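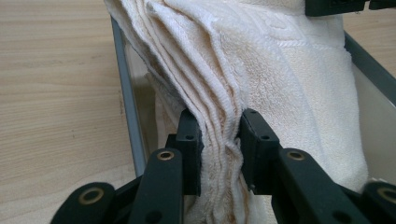 Cream terry towel with a woven border.

I have been cutting down on what we keep in the linen closet. It took most of February, a shelf at a time, and I am writing it up mainly so I remember what I decided.

The closet is in the upstairs hall of the house on Makori, and it is deeper than it looks. When we moved in I pushed everything to the back and then kept adding to the front. By last winter the door would not latch. I emptied it onto the bed and counted: 133 pieces, including pillowcases and a bag of cloth napkins I had forgotten about. There are three of us.

Sheets were the easy part. I kept two sets per bed and one spare set for the pull-out. Fitted sheets with dead elastic went straight into the rag bag. I had been holding on to a few flat sheets whose fitted halves wore out years ago, and those are now drop cloths in the garage.

Towels took longer. I washed all of them first, on warm, with no softener. My aunt used softener in every load and I did the same until Bukola Akande, who lives two doors down, told me to stop. Softener leaves a coating on the loops and they don't soak up water as well. I skipped it for a month and could tell the difference on the bath towels.

For stains I tried a few things. Oxygen bleach in a bucket overnight got out most of the yellowing on the white ones. Brownish or orange marks are harder. If it's rust, bleach can make it worse, so I use lemon juice and salt and leave the towel in the sun. If it's an old makeup or self-tanner stain, dish soap rubbed in by hand does more than anything from the laundry aisle. I give each towel two tries and then it becomes a cleaning towel.

We ended up with 12 bath towels, which is still plenty. I kept 9 hand towels – more than we need, but they are small and the kitchen goes through them.

The animal shelter in Keketwood takes old towels and blankets. They don't want pillows or anything with stuffing. I called ahead and was told Wednesday is best, before noon, at the side door. Two full bags went there. The good sheets that didn't fit any of our beds went to the thrift store in Inby.

The shelves were the last job. I took out the top one, wiped everything down, and put it back two notches higher so the blankets fit folded in thirds. Bath towels are at eye level now, sheets below, with each set stored inside one of its own pillowcases. The door latches.

Next is the cabinet under the bathroom sink. I have opened it once and closed it again.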